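# The Cevgate road, before anyone improves it

February 5, 2019

The brochure for the Cevgate road says "scenic drive" five times. I read it twice to be sure, then went out to see what the Kusuma tourism office thinks scenic means. The plan is to put up signs, a parking area and a viewing platform at a price of 1,151 a yard, though the brochure never says a yard of what.

I'm not against the place. I grew up near roads like this one and I like a big gray sky as much as anybody. I just have trouble with the idea that it needs a platform. 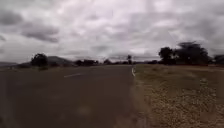 Gravel, dry grass and a good dark stand of trees on the right. The brochure calls this sort of thing a "green corridor." 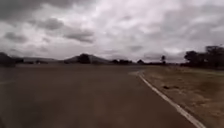 Low hills, and the rounded one that stands above the others. If there's a view worth selling, I suppose it's this. Look for the thin tree with the tuft on top – my favorite thing out there.

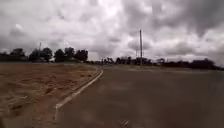 Wide pavement, a pale curb and a lot of bare ground. No blue sky for me.

Taner Gündoğdu, who drives to Prirance for work, told me I was being unfair and should go back in April, when the verges are supposed to green up. Maybe so. But people said the same about the Wevix turnout, and I went there in April and got a trash can and a sign about wildflowers. I did not get wildflowers.

The brochure also promises 253 visitors on an average day. I asked the office where the number came from and was told it was "modeled." On what? They said they'd get back to me. They haven't, and the comment period is still open, so anyone who wants to ask the same question should go ahead and do it.

What I'd pay for is a decent shoulder, wide enough to pull over and stand for a while with the engine off. The hills can be seen perfectly well from ground level. I'll try again in April, as instructed, and post whatever I get – green or brown.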